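Ticket: Crosstab totals do not agree with the codebook (household file, wave 4)
Status: Solved, waiting for confirmation
Product: Skusier online tables
Archive: Kuslow Population Data Archive
Opened: September 2, 2022

Problem as reported

I am using the online tables for the Joly household survey, wave 4. When I run a simple frequency on the variable for household type, the total number of cases is 102 lower than the number printed in the codebook. I have not chosen any filter and I have not chosen any weight. The same thing happens in two browsers. I also downloaded the full file in May, and in that file the total is the same as in the codebook.

I would like to know which number is correct, as I must give it in a table for a report.

What I have tried already

1. Cleared the browser cache and logged in again. No change.
2. Ran the frequency with the weight switched on. The weighted total is different, as expected, but it does not explain the missing cases.
3. Ran the same frequency on wave 3. Here the total agrees with the codebook.
4. Ran a crosstab of household type by region. The total is again 102 too low, and the loss is spread over several regions.

Reply from support

Thank you for the clear steps, they saved us some time. We could repeat the problem on our side. Please tell us whether the option "Include missing values" is ticked in your table settings, and which version of the file you downloaded. The version is written in the first lines of the readme file.

Reply from user

The option is ticked. The readme says version 2. On the online page I cannot find any version number, maybe I look in the wrong place.

Reply from support

You did not look in the wrong place. The version is shown only on the study homepage, under "History", and we agree this is not easy to find. The online tables use version 3 of the file. In version 3 the Irkano team, who prepare the household files, removed duplicate records in wave 4. The codebook was not updated at the same moment, so it still gives the old total.

For your report, please use the online total and cite version 3. If you must keep the older total for comparison with earlier work, cite version 2 and say so in a note under the table. Please do not mix the two versions in one table.

Reply from user

This is clear now, thank you. I have two small questions more. Are the weights in version 3 calculated again, or are they the old ones? And will I get a message when the new codebook is ready?

Reply from support

The weights were calculated again after the duplicates were removed. Weighted percentages can therefore move a little between the versions. For the message, open the study homepage and choose "Follow this study". You will then receive an e-mail for each change of the data or of the documents.

We have put a warning on the wave 4 page until the corrected codebook is there. The ticket closes by itself after 7 days without an answer. You can open it again from the same link.

Elsewhere on the site 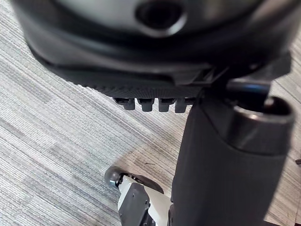
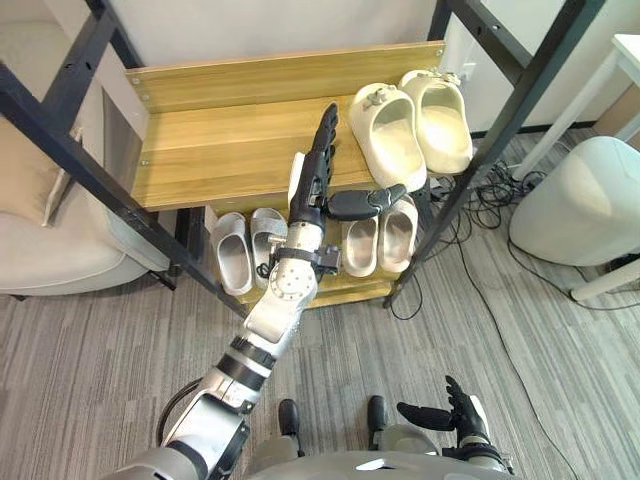

Reading time: 3 minutes

Added by user, before closing

I downloaded version 3 and ran the frequency on my own computer. The total is now the same as in the online tables, also by region. I follow the study now, so from my side the ticket can be closed.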